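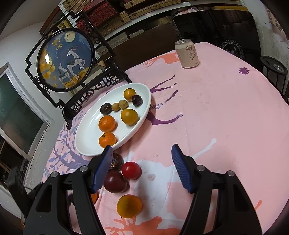 Fruit on a printed tablecloth, seen between the gripper jaws.

About Kosgate

Kosgate writes software for robot grippers: the perception, grasp planning and control layers between a camera stream and a motor command. We do not make arms or jaws. Our customers bring their own hardware, and we supply the code that decides where the jaws go and how far they close.

The company was started by Syafiqah Rondonuwu and Jouko Kallio, who had worked together on motion control for packing lines. It now employs 16 people.

What we make

Statadex is the planner. It takes segmented objects and returns ranked grasp candidates with an approach direction and a jaw width for each. Candidates that would push a neighbouring object are marked down — a small orange resting against the rim of a plate is a harder case than the same orange in open space, and the ranking has to show it.

Chin is the perception module. It deals with glossy skins, highlights, partial overlap by the gripper itself, and patterned backgrounds. Printed cloth is a standing test case, as flat shapes with strong outlines are easily proposed as objects. Release 15 added a separate score for height above the supporting surface.

Lukstead is our tooling: log replay, annotation and regression runs. Every change to the planner is replayed against 400 stored table-top sequences before it is merged. Results are kept per object class, and a drop in any class blocks the merge.

Who does what

Endang Saragih leads perception. Tirta Gunawan maintains the planner and its interface definitions. Zahira Lau runs Lukstead and handles customer integration. Jouko Kallio looks after low-level control, including the force limits for soft items.

Working with us

Integration normally starts with a set of recorded logs from the customer's own cell. We replay them, report the failure cases and agree a scope from there. Source access is available under licence — ask Zahira for the current terms.

Page last revised 31 October 2022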